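Been reading the Storkon guide to bin picking cells, second edition. 18 pages. I have opinions, so here they are one post at a time.

1/ The guide wants a "safe reach envelope" drawn on paper before anything gets bolted down. Fine. But it's drawn around the arm. Cables aren't mentioned until page 11, and a cable loop sticks out past the wrist on half the cells I visit.

2/ "Parts shall be presented in a consistent manner." Then why buy bin picking? The guy with the messy bin is the customer.

3/ Jasby claims 1,327 picks between stops. Of what, though? Same part every time, from what I can tell. Put that next to the number or leave the number off.

4/ Clamps. The guide says temporary fixtures are OK for trials "of limited duration." No number given. I know a trial at Fallska that's been limited for nearly 2 years.

5/ Hand tools get one paragraph. Long handles, odd heads, stuff lying across other stuff, and the advice is "select a suitable grasp point." Thanks.
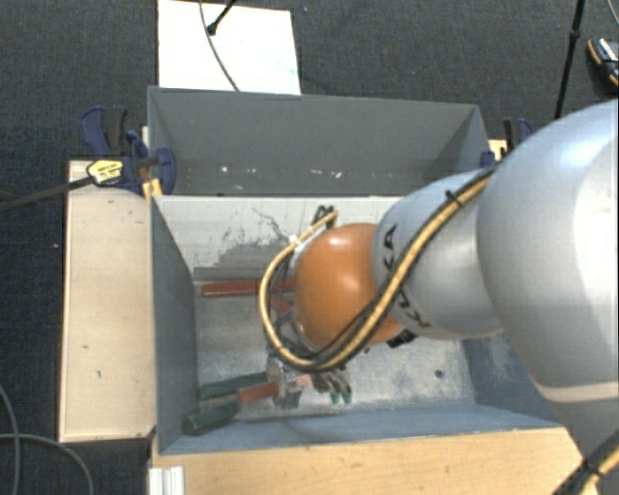

6/ My rule for cable loops: run the wrist through its worst pose at slow speed and watch the loop the whole way, with the bin in place. Then again with the bin full. Kovács puts this on their signoff sheet and it costs them one line.

7/ Would I still hand the guide to a new hire? Yeah, probably — with page 11 moved to the front. I'd keep the lockout section as is. The 80 checkboxes at the back I'd want to talk about.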